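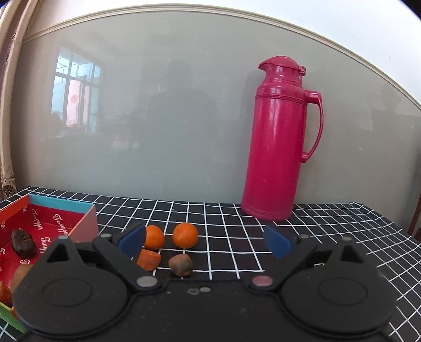

Tangerines and a dried fruit next to an open gift box

Fruit gift box

A fruit gift box is a rigid or folding container used to present fresh or dried fruit as a gift. It is usually made of paperboard and is sold either filled, by fruit shops and mail-order growers, or empty, for the buyer to fill at home. It differs from a fruit basket in having flat walls and, in most cases, a lid, and it differs from a shipping carton in that the inside is finished as well as the outside. Fruit gift boxes are most often given at New Year, on visits to relatives, and as a thank-you from one business to another.

Construction

Two main types are in use. The rigid box, also called a set-up box, is made from thick gray board covered with printed paper. It arrives fully formed and can't be flattened without damage. The folding box is cut and scored from a single lighter sheet and is stored flat until needed. Folding boxes are cheaper to ship, but the scored lines can wear white with repeated handling, especially where the printing is dark or glossy.

Most boxes for fruit are shallow. A depth that holds one layer of tangerines keeps the lower fruit from being pressed, and it lets the whole contents be seen when the lid comes off. Deeper boxes need a paperboard tray or a sheet of padding between layers. Heavy fruit such as pomelo is normally packed alone in a cube-shaped box with a handle.

The board may be coated on the inner face to slow the uptake of moisture. Coated boxes look brighter but hold damp air if closed tightly, and some makers punch small vent holes in the ends.

History

Printed paperboard boxes for fruit grew out of the candy and cookie trade. In the account given by packaging writer Man-lok Chung in The Covered Box, early fruit sellers bought surplus candy boxes and pasted their own labels over the lids. The Dahlgren box works was one of the first to offer a box sized for tangerines. Its first catalog listed 3 sizes, and a later one listed 46, many of them differing only in the color of the paper.

Kotine, a competitor, brought out a folding version that could be put together without glue. It sold well to small shops, which had little room to store rigid boxes. Chung notes that a shop's back shelf could hold 800 of the folding boxes in the space taken up by 147 rigid ones. The two firms supplied much the same customers until Kotine gave up the fruit line and returned to shoe boxes.

Decoration

The outside of a fruit gift box is commonly printed in warm colors, with red, orange, and gold the usual choices for New Year. A contrasting color is sometimes used on the rim or on one panel. Pictures of the fruit itself were standard on older boxes and are now less common on expensive ones, where plain color and a name are preferred.
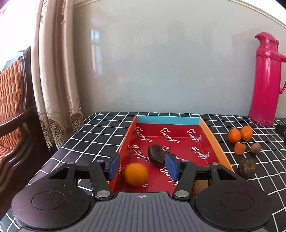

Interior printing is the practice of decorating the inner faces of the box, which the recipient sees only on opening it. It adds a second pass through the press and was at first limited to rigid boxes with separate lining papers. The simplest design is a name or short word repeated across the whole lining. On a box with a deep glossy red interior, for instance, the word "Tangger" is set in white script in diagonal rows, and some of the words run across a fold or up against a wall. A repeat of this kind doesn't need to be lined up closely with the edges of the box, so the same sheet can be cut for several sizes. It also leaves some of the name in view after fruit has been set on top of it. Script lettering is widely used for the purpose. Zaleo and Mirus both sell lining paper of this type by the roll.

Contents

Citrus fruit is the most common filling, and the tangerine is the most common citrus. It is small, keeps fairly well, and can be eaten without a knife. Tangerines for gift boxes are picked over for even color, and in some markets they are sold with the stem and one or two leaves attached. Oranges and kumquats are also used.

Dried fruit may be packed with fresh fruit or given separately. Dates, figs, apricots, and persimmons are typical. Because fresh fruit gives off moisture, dried pieces are usually wrapped or placed in a paper cup when the two share a box. Nuts and candied fruit are sometimes added to fill corners.

Home-packed boxes are less regular. Root vegetables and other garden produce may go in beside the fruit, particularly where the giver grows them.

Storage and reuse

Fresh fruit is best taken out of the box soon after it is received and kept somewhere cool. Fruit left in a closed box should be checked every day or two, and any soft pieces removed.

Empty boxes are frequently kept. Common uses include holding sewing supplies, letters, and photographs, and many are filled again with fruit for the table. Uncoated paperboard can be recycled with other paper. Boxes with a plastic film finish are handled differently from place to place.

See also

Fruit basket
Folding carton
Set-up box
Candy box

References

Chung, Man-lok. The Covered Box. Chapter 4, "Fruit."
"Lining papers." Mirus trade catalog, May issue. Retrieved Feb 10, 2018.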